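New rules for market stalls in Galgate from next month

12 April 2022

The people who sell at the Saturday-style street market in Galgate will have to follow new rules about noise and opening times. The town office sent a letter with the changes to all stall holders in April.

Under the new rules, the stalls can open one hour earlier than before, but loudspeakers are not allowed until the shops in the main street are also open. Each seller may use up to 4 metres of the pavement. The price for a place stays the same.

Maricel Dumlao has a stall with bread and cakes near the bus stop. She told us that she is glad about the earlier hour, as many of her customers buy something on the way to work. "The music was never a problem for me, but I understand the neighbours," she said.

Not all sellers are so happy. Eduardo Umali, who brings plants from Drurngate, needs more space for his tables. He has asked the office for a second place beside his own and is still waiting for the answer.

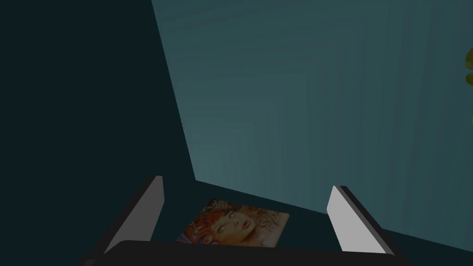

The office received some 40 letters from residents before it made the decision. Most of them were about noise in the early morning, and a few asked for more bins. Two new bins will be put at the lower end of the street.

Stall holders who have questions can visit the office in Magbanua Road until the end of the month.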